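April 13, 2024

I drove out to Rarlow last week to see what all the fuss was over the new tasting room, and I've got news for anybody who liked the old one at the feed store. It's closed. Jesitgate has moved the whole operation up the hill into the stone barn, and the doors opened to the public this month.

If you haven't been, Jesitgate is the little winery on the Maeng road, the one with the hand-painted sign you always miss the first time. They farm 71 acres (a lot of it still in hay) and until now you had to squeeze in at a counter that fit maybe a dozen people if everyone was friendly. The barn seats 100, plus the porch, and I got a table right away even though the lot was full.

The wine list is short. I had the dry rosé and a glass of Riltetis, their red blend, which used to be for club members and is now poured for everyone. It's softer than I expected, lots of cherry, a bit of pepper at the end. I'd buy it again. I did buy it again, two bottles, and one of them is already gone. They only made 300 cases, so I wouldn't wait for the fall if you want some.

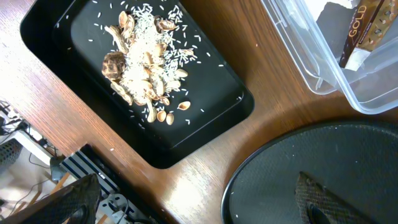

*Pistachio shells and rice on a black tray.*

Tastings are still five pours, and you can now book ahead on their website — a big change from the old system of calling and hoping. Walk-ins are fine until 2, after that they'd like you to have a reservation. Dogs can stay on the porch. Kids are welcome in the barn too, and there's grape juice for them.

My one gripe is the driveway. It's gravel, it's steep, and there's a spot near the top where two cars really can't pass each other. I had to back down most of it for a delivery truck, which was not my finest moment! I asked at the bar and they told me it's getting widened in June, so low cars might want to hold off until then.

Food is cheese and bread for now. There's a kitchen going in at the back, and they're hoping for a real lunch menu by the end of summer. I'll head back up when that happens and let you know how it is.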